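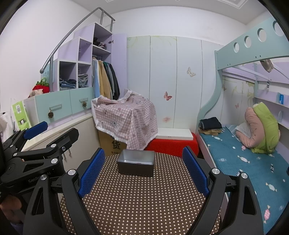 기업공개와 공모가 결정 (기업재무 입문, 5주차 강의 노트)

작성: Laurinda Prata
2023년 4월

이번 주 주제는 회사가 처음으로 주식을 시장에 파는 과정입니다. 지난주에 나누어 드린 할인율 계산표를 옆에 두고 읽어 주십시오. 저는 한국어가 모국어가 아니므로, 용어가 어색한 곳에는 영어를 함께 적었습니다.

1. 왜 상장을 하는가

회사가 돈을 구하는 방법은 크게 두 가지입니다. 빌리거나, 지분을 파는 것입니다. 매출이 아직 없는 회사는 은행에서 큰돈을 빌리기 어렵습니다. 그래서 신약 개발 회사처럼 오랫동안 연구비만 쓰는 회사는 지분을 파는 방법을 자주 선택합니다. 기존 주주가 자기 주식을 팔 기회를 얻는다는 점도 중요합니다. 시험에서 이 점을 빠뜨리는 학생이 많습니다.

2. 신주와 구주

신주 모집(primary offering)은 회사가 새 주식을 발행하는 것이고, 대금은 회사로 들어갑니다. 구주 매출(secondary offering)은 기존 주주가 가진 주식을 파는 것이고, 대금은 그 주주에게 갑니다. 신문 기사에는 두 금액을 합한 숫자만 나올 때가 있으니 투자설명서의 표를 직접 확인하십시오.

3. 연습 사례: Helness

Helness는 항체 치료제를 개발하는 회사입니다. 주관사 Furent는 희망 공모가를 주당 18달러에서 20달러 사이로 제시했습니다. 수요예측(book building)에서 기관투자자의 주문이 많아 공모가는 상단인 20달러로 정해졌습니다. 신주는 3000만 주이고 구주 매출은 없습니다. 따라서 수수료를 빼기 전의 모집 금액은 6억 달러입니다.

첫날 종가가 28달러라면 초기수익률은 (28 − 20) ÷ 20, 즉 40%입니다. 투자자에게는 좋은 소식이지만, 회사의 처지에서 보면 주당 8달러를 받지 못한 셈입니다. 이것을 영어로 money left on the table이라고 합니다. 이 사례에서는 2억 4000만 달러가 됩니다.

4. 저평가는 왜 생기는가

첫째 설명은 정보의 차이입니다. 정보가 적은 투자자는 나쁜 주식만 많이 배정받을 위험이 있고, 이들을 참여시키려면 가격을 조금 낮추어야 합니다. 둘째 설명은 수요예측과 관계가 있습니다. 기관투자자가 자기 생각을 솔직하게 말하게 하려면 보상이 필요하고, 낮은 공모가가 그 보상이 됩니다. 두 설명은 서로 모순되지 않습니다.

5. 의무보유 기간

상장 후 일정 기간 동안 임원과 초기 투자자는 주식을 팔 수 없습니다(lock-up). 기간이 끝나는 날을 앞두고 주가가 내려가는 경우가 있습니다. Camacho 사례는 1월 강의에서 이미 보았으므로 반복하지 않겠습니다.

과제

가) Helness의 공모가가 18달러였다면 모집 금액은 얼마입니까? 종가는 같다고 가정하고 초기수익률도 다시 계산하십시오.
나) Barkedier의 투자설명서 요약본을 읽고 자금 사용 목적을 한 쪽 이내로 정리하십시오. 임상시험 비용과 운영비를 나누어 쓰십시오.

댓글

민들레차: 3번에서 수수료는 모집 금액의 비율로 계산하나요? 과제에도 넣어야 하는지 궁금합니다.

L. Prata: 보통은 비율로 정합니다. 과제에서는 수수료를 무시하셔도 됩니다.

야간반학생: 구주 매출 설명 덕분에 기사 읽기가 훨씬 편해졌습니다. 4번의 첫째 설명은 아직 좀 어렵네요.

문의: 강의 게시판 | © Laurinda Prata | 맨 위로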